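A peg for every cup

Treasa Mulligan on the small pleasures of the mug tree, and why ours has outlasted three kitchens

My grandmother kept her cups in a cupboard, stacked two and three high, and every morning began with the same careful unstacking and the same small chink of one handle against another. My mother put hooks under a shelf. I, being the sort of person who will move house with only half the boxes labelled, came to the mug tree late and by accident, when Fionnuala Ó Conaill cleared her flat above the bakery in Skenardale and pressed one into my arms along with a lamp and a bag of onions.

It was beech, I think, with a wobble that a folded beer mat put right, and I've been faithful to it ever since. There is something very friendly about a post with arms. It asks for no screws and no drilling, you can carry it to wherever the kettle happens to be, and it makes a cup feel expected.

They come in all sorts, of course. The big iron ones hold a dozen mugs and weigh about as much as a spaniel. The shop-bought wooden ones usually have six arms, in pairs, going up the post like a ladder. I have a weakness for the plainer kind, a round base and a few thin dowels in pale wood, with a little cap on top where your hand naturally goes when you lift it.
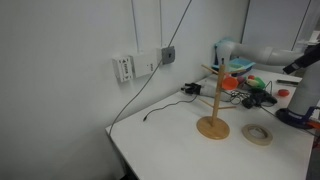
Enda Scanlon, who turns wood in a shed behind his house and sells at the March fair, told me that the angle of the arm is the whole business. Too flat and the cup slides off when somebody shuts a drawer. Too steep and you're forever fishing for the handle. He sets his by eye and then tests each one with the heaviest mug in the house, a brown monster from the old Omerović pottery that his wife won't drink from and won't let him throw away.

"I made 30 last winter," he said, "and I'd say I burned four of them."

He oils them twice and leaves them on the windowsill, and he'd like it known that they should never go in the dishwasher. (I have done this. The base came out shaped like a crisp.)

What to hang is a matter of taste. I was brought up to think a mug tree was for mugs, and matching ones at that, but I've come round to a looser way of doing things. Elīna Rozīte, who has two small boys and a kitchen you could cross in three steps, hangs everything on hers: the boys' plastic beakers, a tea strainer, a measuring cup, at one time a pair of swimming goggles. Plastic cups are so light that they'll sit quite happily on the top arms, and that leaves the lower ones for the heavy china, where the weight does some good. The boys have learned to put their own things back, or at least to throw them in that direction.

Orange is the favourite colour in that house, and a cup in a good loud orange is very hard to lose, even on a worktop that hasn't been cleared since breakfast. I've begun to think the same way about my own measuring cups. The steel ones are handsome and vanish the moment I put them down. The cheap bright one with the little lip for pouring is always where I can see it, and so it's the one I use, for rice and lentils and the plant food, well rinsed in between.

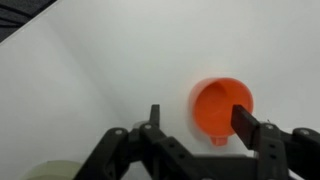
Page last updated: Jun 22, 2025

A lip like that is worth looking for, by the way, if you're buying. It needn't be large. Remzi Taşdemir, who ran the hardware counter at Dretetti for 12 years and has opinions about jugs, says a spout should be short and should stick out properly, or the milk will run down the side and on to your cuff. I tried his advice with four cups and a bottle of cold tea, and he was right about three of them.

As for where the tree should stand, I'd keep it near the back of the table, away from elbows, but not so far back that you have to lean over the butter to reach it. Give it a quarter turn now and again so the same arm doesn't take all the work. And if it wobbles, there's always a beer mat.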